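Notes from the Skanisbridge budget meeting

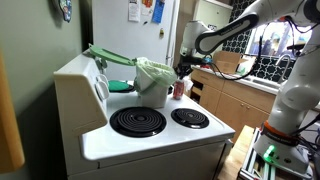
Posted by Myfanwy Edwards on June 25, 2024

I went to the town budget meeting and stayed for all of it. The room was set up for 40 people and filled early, so the clerk opened the side doors.

Most of the talk was about the Stondo Road sidewalk. Tamás Pap asked why it had slipped again after the vote in December. The answer was that the bids came in high — 97 thousand dollars over the estimate. Council will rebid it in two parts.

The library keeps its evening hours. Water bills go up by $2 a month.

Written comments are open until the next meeting. They can be up to 149 words, and the form is at the front desk in town hall. I sent mine in this morning.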